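3.2 Material and sorting

The garments came in mixed. Donated, mostly, through the Clevard drop-off and a smaller lot from Astomby, all of it tipped together before we got to it. We had planned on sorting by fiber. Gave up on that early: labels cut out, labels faded, labels in the wrong garment (linings especially). So color first, then surface, then weight in the hand. Reds were the worst group by far. Plain reds, plaids, anything with red in the ground, all pulled to one pile and then argued over.

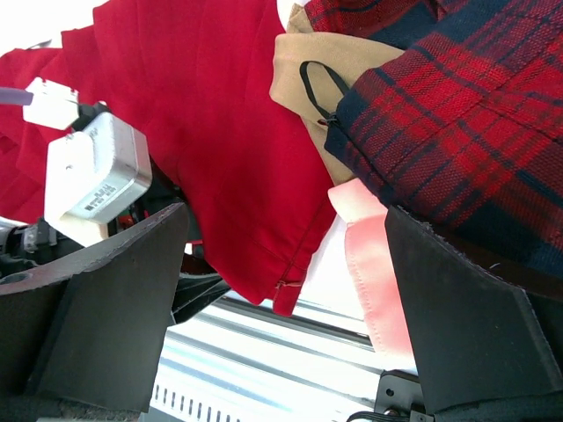 Figure 3. Red group with neighboring pieces, before second sort. Red fabric with folded hem; red plaid with dark navy bound edge; tan piece with black elastic loop; pale pink with satin-like sheen.

The full lot was 500 pieces, of which 41 could not be placed after the first pass. These went to Gheorghița Pop for a second opinion, on a Saturday, without our notes so she wouldnt be led by them. Her groups and ours matched on surface, less so on weight. Crăciun (see section 2) reports the same split with wool only. We did not weigh anything, which in hindsight was a mistake. Clotum grading sheets were used throughout, with the wear column added by us.

Wear was scored 0 to 3, seams and hems only. Stains left out, too much depends on the light. Loose thread at a seam counts as 1 even when the cloth around it is sound. The small pinkish snag on the folded flap of the red garment is the kind of thing meant here, easy to see against that color, and easy to miss on a ribbed tan knit like the one next to it. Scorers disagreed most on knits for exactly that reason. Where two scores differed the higher was kept.
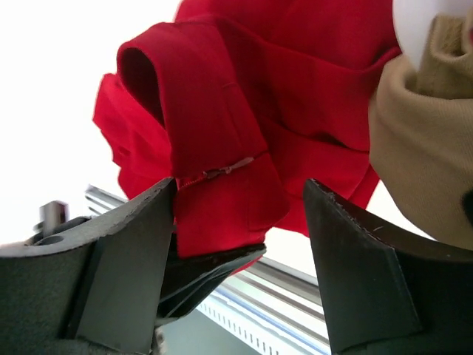

Folding state turned out to matter more then expected. A piece scored while bunched up tends to get a lower number, seams are hidden inside the roll. For the second pass everything was opened flat first, both sides, then scored again. Results in section 4.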